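Humanoid learns cart drawers from short demonstrations, Lendex group reports

Researchers at Lendex have described a training method that lets a full-size humanoid handle items in hospital supply carts after 215 demonstrations. An earlier Rovwood baseline needed 3000 for the same set of tasks. The work was posted in June.

The method, called Gralach, splits each demonstration at the moments when contact changes: fingers meet handle, drawer stops, object leaves the hand. A separate short policy is trained for each segment, and a small network decides when to switch. Input comes from the head camera and from joint readings in both arms. No markers are placed on the cart.

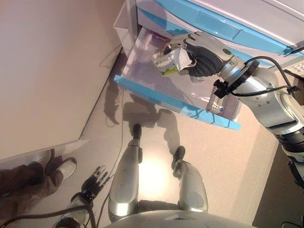 The robot's right hand holds a small box over an open drawer.

According to the group, most of the gain comes from the drawer segments. Pulling a drawer and placing a box call for different wrist stiffness, and a single policy tends to average the two. With the split, the robot completed 103 more trials than the baseline on an identical test schedule. Failures clustered at the switch points, mainly when the network called the end of a pull too early. 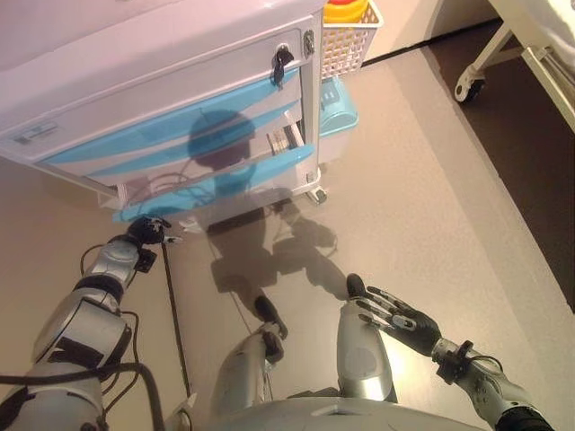

Shadows were a second source of error. Under overhead light the robot darkens the surfaces it is working on, and early versions of the network read a moving shadow edge as a moving drawer. The group added 14 lighting variations to the training data and reports that false switches dropped, though they remain the most common fault on the lower drawers.

All trials used one model of cart. Egilsson, which supplied the hands, plans to repeat the tests on carts with different handles. The group has released its segmentation code but not the demonstration data. A longer version of the report will include results for two-handed tasks.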